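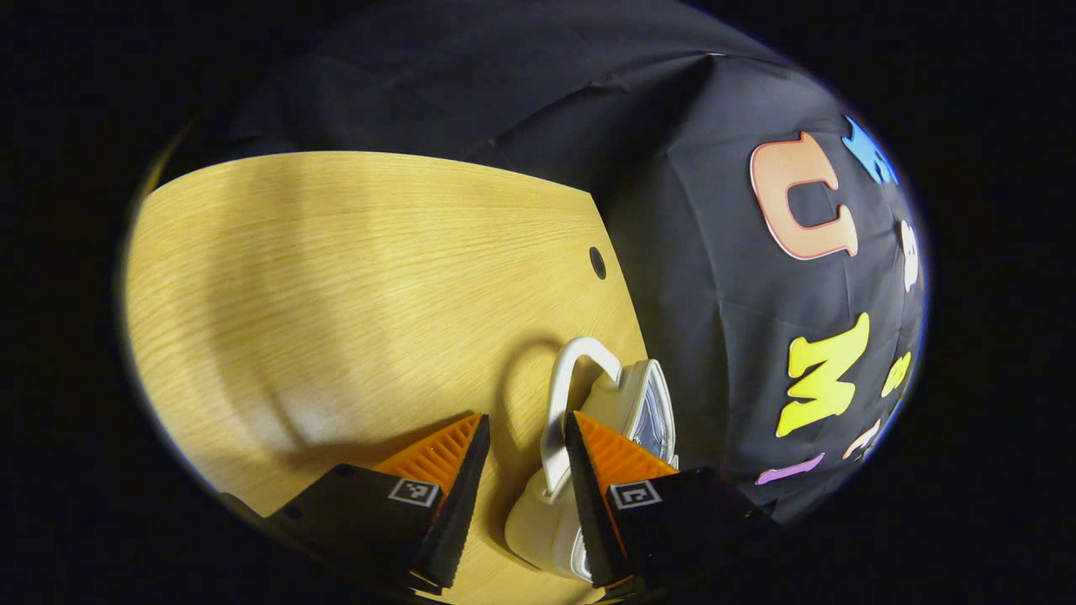
Figure 4. Hand-held gripper with the fingers open at a white plastic object with a loop handle.

Section 4. Preparing the Work Area and Recording with the Hand-Held Gripper

4.1 Scope

This section applies to all operators who record handling tasks with the Storkedier hand-held gripper at Skernivus sites. It covers the work table, the backdrop, the finger markers and the conduct of each recording. Calibration is covered in Section 3. File transfer is covered in Section 6.

Operators must have signed the training sheet before using the tool without supervision. Questions about the sheet should be addressed to Yu-na Joo, Training Office.

4.2 Preparing the table and backdrop

1. Clear the table of all items that are not named on the task card.

2. Wipe the tabletop with a dry cloth. Do not use polish or spray cleaner. A glossy surface increases glare in the wide-angle view.

3. Hang the backdrop so that it covers the wall behind the table and the side away from the operator. Soft folds are acceptable. The cloth must not hang over the area where objects will be placed.

4. Attach the foam letters to the backdrop. Use more than one color, and press each piece down firmly at its edges. The letters give the tracking software fixed points on an otherwise plain cloth.

5. Once the first recording of a session has been made, leave the letters where they are until the session is closed. If a letter falls, stop and follow 4.5.

Note: A tilted letter does not need to be straightened. The letters are not read as text.

Note: Holes in the tabletop may be left uncovered, but small objects must be kept clear of them.

4.3 Checking the fingers

1. Open and close the fingers three times with nothing between them. Movement should be even on both sides.

2. Inspect the orange ribbed pads. Replace both pads as a pair if either one is torn, lifting or worn smooth.

3. Confirm that the square marker on each finger is flat, clean and fully visible to the camera. Do not touch up a marker with ink. Request a new one from stores.

4. Record the pad check in the equipment log. Pads are replaced after 200 recordings, whatever their condition.

CAUTION: Keep the free hand away from the fingers while the trigger is in use. The fingers can pinch.

4.4 Recording a task

1. Place the object in the start position given on the task card. Turn any handle, lid or window as the card directs.

2. Hold the tool still and start the recording.

3. Bring the open fingers toward the object at a steady pace. Both markers should stay in view during the approach. A finger may overlap part of the object.

4. Close the fingers only when the object lies between the two pads. For rounded plastic containers, grip the body unless the card calls for the handle.

5. Complete the task, release the object and withdraw the tool before stopping the recording. No recording may exceed 60 seconds.

6. Enter the result as Complete, Incomplete or Void. An Incomplete result is a valid record and must be kept.

CAUTION: Containers must be empty and dry unless the task card has been approved for liquids. Approval is given by Si-eun Gil, Safety Office, in writing.

4.5 Stopping and restarting

Stop the recording at once if any of the following occurs:

- a person enters the work area
- a marker comes loose
- a letter or part of the backdrop moves
- the object is damaged

Mark the recording Void and state the cause. After any change to the backdrop, repeat the mapping pass in 3.6 before continuing.

4.6 Operator limits

An operator may record for no more than 29 minutes without a break. The tool must be set down on its stand during breaks. Operators who feel strain in the wrist or thumb shall end the session and report it the same day.

Revision 18, issued 18/07/2023. Replaces all earlier versions of Section 4.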